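# Backup job fails at night with "destination not found," works fine by hand

Posted March 27, 2021 in Storage and Backup

**Hurnthorpe**

I run Flero on a desktop that copies a project folder to a network share. The folder holds 3,000 files, mostly small. When I start the job by hand it finishes without errors. When the scheduler starts it at night, the log shows "destination not found" and the job stops before the first file. The share is mapped to a drive letter and opens normally when I am logged in. I have already reinstalled the program and replaced the network cable. It began in February, after I moved the job from my own account to a service account.

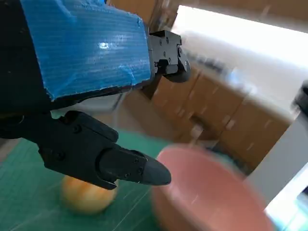

Does the service account need its own password saved for the share?

It needs a login that the share accepts, and that login has to be stored under the service account. A password saved under your own account is not available to it.

**Stisix**

The account change is the cause. Drive letters belong to a login session. Your session has the letter, the service session does not, so the path the job was given does not exist at the time it runs. The error text is accurate.

1. Open the job and replace the drive letter with the full network path, server name first, then share name, then folder.
2. On the machine that hosts the share, give the service account write permission on the share and on the folder under it. These are two separate lists and both apply. The stricter one wins.
3. Start the job from the scheduler while you are logged out. Starting it from the program window tests your own account again.

If step 3 gives "access denied" in place of "destination not found," the path is now right and you are left with a permission problem. Go back to step 2.

Check the log before changing anything else. The line above the error gives the account name the job ran under. If that is not the account you expect, the scheduler entry was not saved.
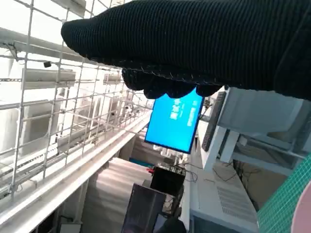

*Blue screen at an angle, with a darker monitor to its right.*

Also look at the power settings. A desktop that sleeps will sometimes wake for the task before the network adapter is ready, and the result is the same message. Add a start delay of 3 minutes. I would do this even if the path fix works.

**matousek_b**

had this too. I just put it back on my own account and stayed logged in. works
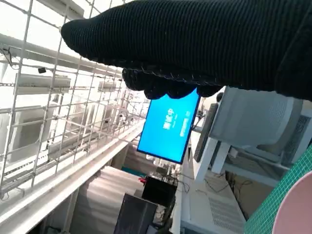
**Norbert Oravec**
Forum moderator, Storage and Backup

Staying logged in does work, but the job will fail after any restart, including the ones caused by updates. I would not leave it that way.

Stisix has the correct fix. Two additions.

First, if the server name does not resolve at night, use its fixed address in the path. Some home routers drop local names when they renew their tables. You can test this from a command window by pinging the name and then the address. If only the address replies, the name lookup is at fault and no change to permissions will help.

Second, a finished job is not a tested backup. Restore a small set to a different folder and compare it with the originals. I use 19 files of mixed types, with at least one that has a long name and one that is in use during the run. Flero skips open files without an error unless "report skipped items" is turned on. That option is off by default in version 9 and sits under Logging, on the second tab.

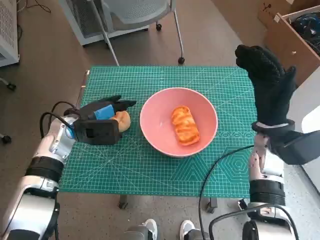
*Pink bowl and pastry on the green cutting mat.*

**Hurnthorpe**

Full path plus the permission on the folder fixed it. The permission on the share was already there, the one on the folder was missing. The log also listed two skipped files, both open in the Matoušek editor, so I moved the start time to after it closes. I have not added the delay yet.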